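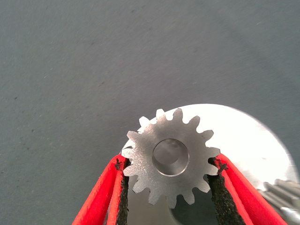
Gears on the Gray Cloth
May 2017

I've been meaning to put this page up for ages, so welcome! If you've been following along you know I fell hard for small metal gears a while back (the Dikari gearbox did it, I blame the Dikari entirely) and my shelves have been filling up ever since. This one is the Prirnton set. I paid 99 dollars for it, which made me wince a little at the checkout, and then the parcel came and I stopped wincing. It's a lovely thing to handle. There's a plate, there are little spur gears that go with it, and there's a toothed shaft that I keep picking up just to run my thumbnail along the ridges.

I didn't get an instruction sheet with mine. A reader of this page sent me a scan of the Dagdag parts list a few weeks ago, all 800 entries of it, and I went through the whole thing over two evenings with a pot of tea. The plate is entry 167, if you want to look it up for yourself. The small gears took me longer to find, and I'm still not completely sure I have the right line for them, so please write if you know better!

A few words on the little ones before we go on. The small gear has sixteen teeth, squarish, with rounded gaps between them, and the face has that matte, slightly sandy look I love so much more than a mirror polish. The bore is another story, all bright and smooth inside. If you're cleaning one, go easy on the face. A soft brush and a drop of light oil on the teeth is plenty, and keep the oil off the flat parts or you'll be chasing fingerprints all night.

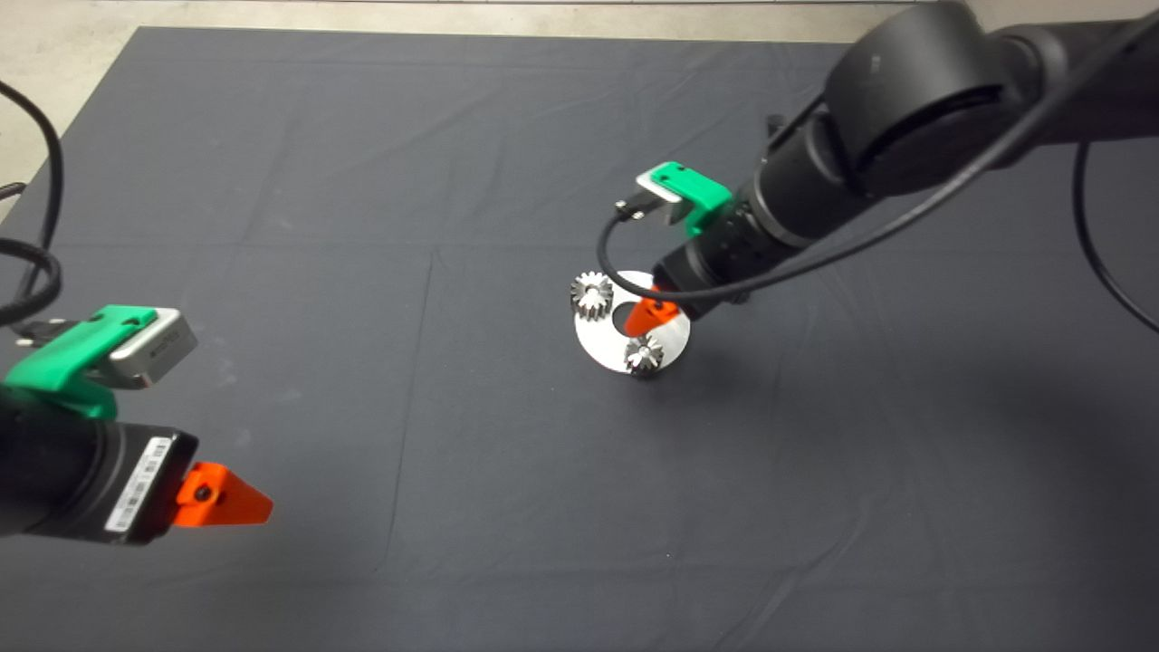 Laying out is my favorite part of any set, way ahead of putting it together. I used to do it on bare wood and lost more bits than I care to admit, so now everything goes on a dark charcoal cloth. Silver shows up on it beautifully and the parts don't skate around when you bump the table. (Yes, I know it needs ironing, I can see the creases as well as you can.) The plate goes down flat first and the spur gears go on it while I make up my mind, one standing up at the rim with its teeth showing all the way round, the other down on the lower part of the plate. I like seeing a gear both ways before I decide how it wants to sit. The dark hole near the middle of the plate is handy too, something to measure everything else from by eye.

If you want to try a set like this and the price puts you off, Flidum had a smaller one in the spring list, order number 3242. I had it on loan for a weekend. The teeth were a touch rougher, but it ran fine and it would be a good first set for a kid who likes taking clocks apart.

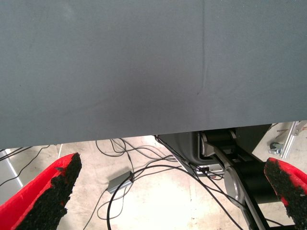 Gray cloth, concrete floor, and the cables down below.

Next up is a page on the shaft, once I've worked out how to light those ridges properly. The old Dikari pictures are still on the other gallery page for anyone who missed them.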